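Pen cup or drawer for a shared desk?

Ekthorpe Home Forum > Desks and Home Office

blondwood53
I'm trying to settle on a setup for the table my wife and I both work at. It's a light wood top with no drawers.
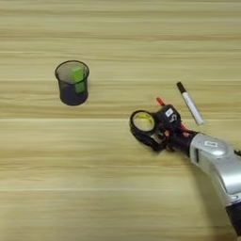

I want as little on it as possible. Right now it's the black mesh cup and a marker that never makes it back in. She says get a Vadwood drawer unit to go underneath and drop the cup. I say the cup is fine. Opinions?

Mal-soon Ok
Drawer. Mesh cups collect dust and eraser crumbs at the bottom, and small things sink where you can't get hold of them.

gudar_fan
Disagree. You can see through mesh, so you know what's in it. I had a drawer for 2 years and it filled up with dead pens and takeout menus.

Mal-soon Ok
That's your drawer, not drawers in general. A cheap divider fixes it.

Bo-ram Lim
Keep the cup but don't store markers in it tip up. Mine dried out that way. I lay them flat in a tray now – Lapointe sells a narrow one.

gudar_fan
Cap on tight and it makes no difference which way they stand.

Bo-ram Lim
It did with mine. Cheap markers, maybe.

blondwood53
Thanks. The drawer unit is roughly 50 dollars, so I'll try the tray first. Does the Lapointe one have feet? I don't want it scratching the top.

Bo-ram Lim
Felt on the bottom. I'll measure it Thursday.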